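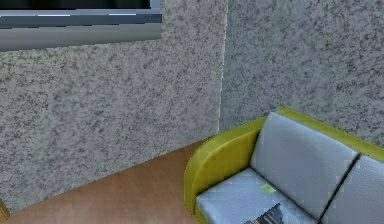 Tip 6: Clear the sofa before the Wasudlow does its round

The Wasudlow tidying robot copes well with a bare seat. Paper is harder. A small note lying flat on a pale cushion is easily missed, and a book or magazine tends to get pushed down the back – I lost 22 minutes to that in May.

Pick up paper by hand first. Run the robot along the gap between the back cushions, then the seat, then the floor beside the armrest. Use the low setting on anything that creases.

The trial lasts 40 days and comes with 2 spare pads. Wash them cool and dry them flat. Hằng Cù has had hers on a fabric sofa and says the pads go bobbly, so ask for the smooth ones.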